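Speaker notes: Brewing coffee for a room
Moulin community hall, Wednesday evening session
Talk length 21 minutes, questions after

Slide 1. Title
Wait for people to sit down. Say who the talk is for: anyone who has been put in charge of the coffee at a club, a church supper or a staff meeting and has only ever made it for two people at home. Phones on silent. Handout is on the chair, don't read from it.

Slide 2. Why big batches go wrong
Most home recipes are written for one pot. People multiply the water and then guess at the coffee. Weak coffee comes from guessing low. Bitter coffee usually comes from leaving it sitting on the grounds or on a hot plate.
Tell the Drendden story here. Annual meeting in March, one large urn, filled at four in the afternoon and served after seven. Half of it went down the sink. Keep this short, last time it ran long.

Slide 3. Weigh it
Hold up the kitchen scale. Scoops vary with the grind and with who is scooping. A scale doesn't.
Write the ratio on the board: one part coffee to 16 parts water by weight. Say it twice. Some people like it stronger, and that's fine, but start there and change one thing at a time.

Slide 4. Grind
Pass the two jars around, coarse on the left side of the room, fine on the right. Ask people to rub a little between their fingers. Coarse should feel like rough sea salt. For a press, go coarse. Fine grounds slip past the filter and leave mud in the cup.
If someone asks about blade grinders: they work, the grind is uneven, shake the grinder while it runs.

Slide 5. The press
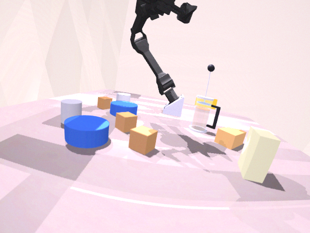

Press pot with a yellow lid and black handle, plunger up.
Steps, said slowly:
Warm the pot first with hot tap water and pour it out.
Coffee in, then water just off the boil.
Stir once. Lid on, plunger up.
Wait 4 minutes by the timer, then press down with steady, light pressure. If it pushes back hard, stop, lift a little and go again. Forcing it is how people get burned.
Pour all of it out right away -- into cups or into a thermal jug. Coffee left on the grounds keeps getting stronger and rougher.

Slide 6. How many pots
This is the part people came for. Go through the Gekulska numbers. They run a weekly lunch there and serve everyone from presses and thermal jugs, with no urn at all. They start the first pot 10 minutes before the doors open and keep two going in turns. One person pours water, one person presses. The jugs get rinsed with hot water before filling.
Mention decaf. Make less of it than you think, and mark the jug with tape.

Slide 7. Setting up the table

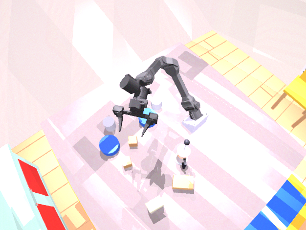

Cups go at the start of the line, then coffee, then milk and sugar on a separate table if there is room. People stop to stir, and the line stops behind them. At Rullach they moved the milk six feet away and the wait got noticeably shorter.
Put a bowl out for used spoons. Put a towel under the jugs, they drip.

Slide 8. Cleaning
Take the press apart every time. Unscrew the filter, wash each piece, let it dry before putting it back together. Old oil on the mesh is the usual reason a good bag of coffee tastes stale.
Grounds go in the compost or the trash. Keep them out of the sink -- the hall has had the plumber twice.

Slide 9. Questions
Likely ones: cold brew, water filters, how long an open bag keeps. For the last one, two weeks in a closed tin, away from the stove.
Collect the jars before people leave. Sign-up sheet for the tasting is by the door.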